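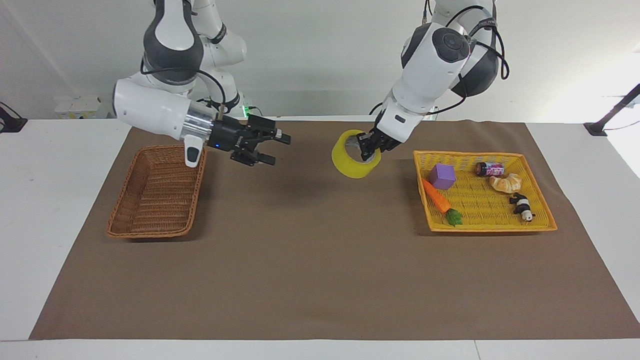

Myrtle Pruitt reckons Bamar will stay up comfortably now that Kassa is back between the posts, and she told me so twice before I had my coat off. He played 107 games for us the first time round and she seems to have enjoyed every one. I remember the away match at Dondham, when he came for a corner and met nothing but air.

Anyway, October, and we lost 3-2 at home to Wokier. The programme had a whole page on the new spirit in the dressing room. I read it at half time, 2-0 down, with a tea that cost more than it did last month. We did get two back after the break, both from set pieces, and for ten minutes the noise was proper noise. Then their left back strolled through the middle and that was that.

The manager said afterwards that the performance was there. He said it after Dondham as well. I'd like to know where it is kept.

They are asking 175 pounds for a half-season ticket — same seat, same pillar. Myrtle has paid already. She says Kassa's kicking alone is worth the money, and I said he put three straight into the stand today, and she said that was the wind. There was a bit of wind, I'll give her that.

I haven't decided. The form is on the fridge and the offer closes at five tomorrow. Must ring about the boiler too.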